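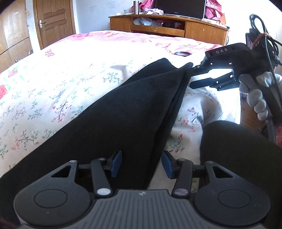 The Year I Stopped Buying Black T-Shirts

Last April I did something I'd been putting off for ages. I pulled every piece of clothing I own out of the closet and piled it on the bed. It came to 285 pieces, socks not included (I gave up on socks), and a scary share of them were black.

I blame Drundetti, the little shop two blocks from my old apartment. They sold one perfect tee, and every time I had a bad week I went in and got another. My friend Manon Penner once opened my dresser looking for a sweater and just closed it again!

So I made a deal with myself: no new clothes for 11 months. Jaxon Friesen, who I share an office with, gave me 30 days, tops.

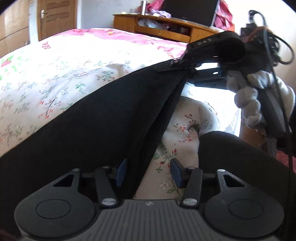 What I learned from a bedroom full of laundry

The first few weeks were dull. I kept wandering into stores at lunch and wandering out again, feeling like I'd forgotten my keys. Then I started mending things, badly at first. Chantal Gagnon teaches a sewing night at the Selow library, and she showed me how to fix a hem so it doesn't pucker (smaller stitches, looser thread, and stop yanking on it). I've now saved two pairs of pants and a skirt I'd written off back in college.

Black is a pain to mend, by the way. You can't see your own stitches after dark, so I do mine on Saturday-type mornings with coffee and the blinds all the way up. I also wash it cold and inside out, and I hang it instead of using the dryer. My oldest tee still looks pretty decent.

I did slip once – a gray cardigan from Després, on sale, and I'd buy it again. Jaxon was thrilled. But I went right back to the deal the next morning, and the cardigan has been to the office more than I'd like to admit. Manon has already asked to borrow it twice.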